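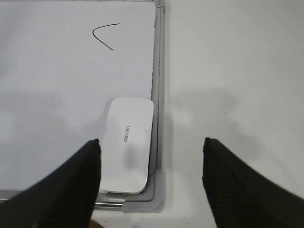 *Whiteboard, one stroke in black marker.*

26 October 2022 – adhesive pulls, Treneck batch

Cure held at 40 °C overnight. Peel values on coupon 3156 still low, 38 N against 52 in September. Failure is at the primer, same as Clernley saw. Sabina to check primer age before we blame the oven. Gerrit has the spare load cell.

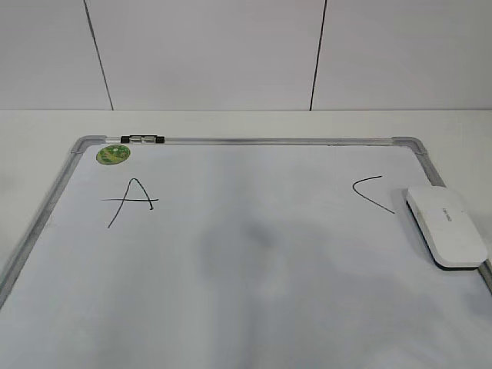 *Board flat on the bench, tiled wall behind.*

Repeat with 3 coupons, fresh abrasion, solvent wipe twice. Old jig – left clamp slips, don't use.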